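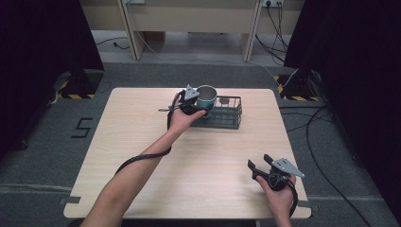

Mugs go in last, once the plates have had their turn, and one regular at the Skerville tool library says she has been washing up the wrong way around for years. She came in to return a hedge trimmer, got talking about dish racks by the front desk, and ended up staying for the whole morning of the library's new Small Kitchen sessions. She has already signed up for the next one!

The sessions started in October and they have filled up faster than anybody at the library expected. The idea is wonderfully plain: bring a kitchen problem, however tiny, and work on it with other people who have small kitchens too. Places are limited to 8 at a time so that everyone gets a spot at a table and a chance to try things with their own hands. Each session runs 90 minutes, starting at 9 in the morning, and there is coffee (bring your own mug, and yes, it will probably get used in the lesson).

First up was drying and storing dishes, which sounds like a thin subject until you hear a group of apartment dwellers get going on it. Should a mug stand upside down in a wire basket or lean on its side? Does a mesh basket beat a slotted rack? Can the same basket go straight from the counter to the shelf, mugs and all? That last question took up a good part of the morning. People from the Fairweather apartments, where the counters are famously short, were strongly in favor. A couple from Romorby held out for hooks under the cabinet, and they made a pretty good case - hooks leave the whole counter free, and you can see every handle at a glance.

The favorite tip of the day was to turn all the handles the same way before you set the mugs down. Baskets hold more like that, and it is much easier to lift one mug out without knocking its neighbor. Another was to put a folded dish towel under a mesh basket, since open sides and an open bottom let the drips go wherever they please. Somebody else swore by keeping one teal mug, one yellow and one red, a color for each person in the house, so there is never a pile of half-finished coffees with no owner.

The library has put together a lending shelf to go with the sessions, with baskets, racks, stacking shelves and drawer dividers that members can take home and try for two weeks before buying anything. It is a lovely thing to have in town. Measuring a cabinet is one thing, but living with a rack in it for a while tells you a lot more.

Next on the list is the dreaded drawer of lids, followed by a morning on spices. Sessions are free for members and are held at the tool library, 458 Plustmont Avenue. Sign up at the front desk, and bring a rough sketch of your kitchen if you can. Odd corners are especially welcome.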